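To: Remomura Learning Materials list
From: Irja Väisänen
Subject: Re: Return and storage of block sets

Dear colleagues,

Thank you to those who replied before Wednesday. I have copied the original message from the Hastow store beneath my answers so that newer subscribers can follow.

> From: Percy Arboleda
> We have had several sets come back from the Taltton branch with
> red and green blocks mixed between containers. May we have a
> ruling on whether sets should be kept by colour or by length?
> The old guidance sheet mentions both. Also, are the metal bins
> still approved, or are we expected to move to the fabric bags?

On the first point, sets are to be kept together as issued. The small set consists of three long red blocks and three shorter dark green ones, and it should be stored and lent as one item. Branches which have separated the colours are asked to reunite them before the next stock check. The guidance sheet will be corrected.

On the second point, the open metal bins remain approved. Scratches and worn patches on the floor of a bin are not grounds for withdrawal. Blocks may be laid in at any angle, provided that they rest on the bottom and are not stacked above the rim -- lids are no longer supplied. 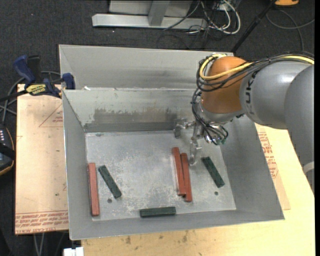 Svitlana Koval asks that the bins be wiped out at each return as well as at the annual check, as dark smudges on the metal come off on the green blocks and are hard to see until a borrower complains. The suggestion is accepted. A damp cloth is sufficient, and the bin should be dried before the blocks go back.

Fabric bags may be used for transport between branches only. Any bag with a torn seam should be sent to Stamatopoulos for repair, with the branch name on the label.

The register at present lists 3,893 blocks of all kinds, of which 49 are marked as missing. Branches holding unlisted blocks should report them to Nazar Stetsiuk by the end of November. Please give length and colour -- a general note such as "assorted" cannot be entered.

Yours faithfully,

Irja Väisänen
Remomura Learning Materials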